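Gutimbridge: is the second winter meant to be this hard?

ferrymark
Posted Mar 28, 2024
I'm 200 days into my first Gutimbridge save and I've lost four of my nine settlers since the snow came back. First winter was fine. I had grain left over. Second winter the grain ran out before the river even froze and I don't know what I did differently. Playing on Standard, map is Amero Valley.

pollywog_2
How many sheep? Sheep eat stored grain once the pasture is under snow. The tutorial doesn't mention it.

ferrymark
Fourteen. That would do it.

Hlongwane
It's the sheep, but it's also the granary. The small one holds 1,000 and anything over that rots in the yard. If you built up a surplus in autumn and didn't upgrade, you lost most of it. Check the ledger page, it's listed under spoilage.

ferrymark
Ledger says 911 spoiled. I never opened that page before.

oldquarry
I'll disagree with the general mood here. The second winter is badly tuned. The game teaches you one thing in year one and then changes the rules on you without a word. I've put a lot of hours into this and I still think Standard should warn you when the granary is full.

pollywog_2
There is a warning. A little sack icon by the clock.

oldquarry
It's gray on a gray bar. I don't count that as a warning.

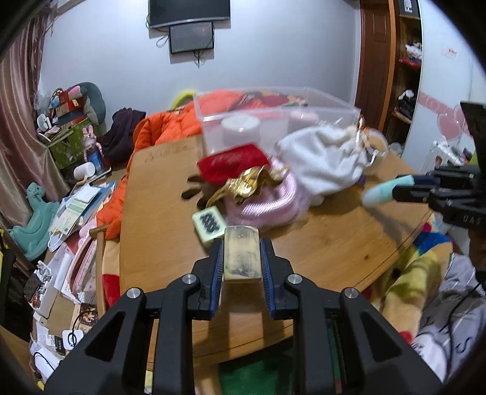

Survival and Strategy > Gutimbridge > Help and Tips

Hlongwane
I like that it leaves you alone. If it popped up a message for every full shed I'd turn it off. You lose a town, you learn to look at the ledger, you do better on the next one.

oldquarry
You lose a town after twelve hours. Some people only get a couple of evenings a week.

graletti_fan
Try the Graletti mod if you're on PC. It makes the sack icon red and adds a line to the log. Doesn't touch the balance. It does break the fishing hut on older saves, so back up first.

ferrymark
I'm on console so no mods. Can this save be rescued or should I start over?

Hlongwane
You can save it. Slaughter ten of the sheep now and put everyone on the smokehouse. Take the two youngest settlers off wood cutting, they burn more food than they bring in. Don't trade with the boat in December, his prices double.

pollywog_2
I'd keep six sheep, not four. You need the wool for coats in year three.

Hlongwane
Four is enough if they breed in spring. Mine always do.

pollywog_2
Mine didn't, twice.

ferrymark
Kept five. Made it to the thaw with all the remaining settlers. The ledger says 3,644 eaten over the winter, so I'm building the big granary before anything else. Thanks all.

oldquarry
Glad it worked. I still want a better icon.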